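The Gindholm Budget

I had forty minutes to turn a wish list into a budget, and I'd already used ten of them on a sandwich.

You have to understand that I'm not a robot person. I'm the person who knows where the purchase orders live. I came to Dostent to run the office, and then the woman who did purchasing moved to the coast, and one April morning I found out that I did purchasing too! Nobody threw a party about it. My chair got a second drawer.

Anyway, the wish list. It came from Oi-ling Cheung, who runs the lab downstairs, and it was written on the back of a delivery slip in pencil. It said: arms, 2. Grippers, spares, lots. Cables. Table (good one). Groceries.

"Lots isn't a number," I told her.

"Put six," she said. She was eating my chips by then. "Six is lots."

"And groceries? I can't send groceries to Nasrallah."

Nasrallah was the bank, or the part of the bank that had agreed to lend us money if we could explain ourselves on a single page. They had a form for it. The form had a line for machinery and a line for vehicles and a line for livestock, and I'd spent a fair bit of the winter wondering about that last one.

"Consumables," said Oi-ling. "Flour's a consumable. So are buns."

I typed consumables. It looked very respectable.

The trouble was the arms. We had two quotes, one from Gindholm and one from Bernusham, and I'd read them both so many times that I was dreaming in part numbers. Bernusham was cheaper, way cheaper, and the salesman there sent me a card on my birthday (I still don't know how he knew). But then you turned the page and the service plan was extra, and the training was extra, and the mounting plates were extra, and by the end of it I was half expecting to be billed for the staples. Gindholm wanted a pile of money up front and then, as far as I could tell, never wanted to hear from us again.

"Which one do you like?" I asked.

"The ones we've got on loan," she said. "Those are Gindholm's. They go back at the end of the month."

"You could have told me that before I read the other one nine times."

She shrugged and took the last chip. Then she stopped in the doorway and said Lok-yiu Kong was coming at three - our Lok-yiu, the one who'd signed my hiring letter and who had to sign this - and that he'd want to see something for the money, and would I please come down too, and would I please not say livestock.

So I went down at five to three with my one page, still warm from the printer. Lok-yiu was there ahead of me in his good coat. He took the page and read it standing up, all the way to the bottom, and I stood there trying to look like a person whose sums added up.

"What's this?" he said. "Grippers, spare, six. Why would we need six?"

I opened my mouth and had nothing at all. Oi-ling just pointed at the table.

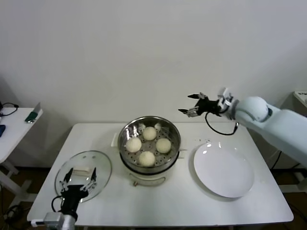 My whole case for the spares had been one line in nine-point type, and Lok-yiu had quit reading it. He was looking at the gripper on the left, at those two skinny black fingers holding on to the edge of a glass lid, and then across at the other one, wide open beside four buns in a steel basket. I could see him doing the same math I'd done upstairs, only with a face on it. "What does one of those cost?" he asked, very quietly, and I told him, and he winced. Then he patted his coat for a pen, didn't have one, and borrowed mine. He signed on the livestock line. I had to print the whole thing again.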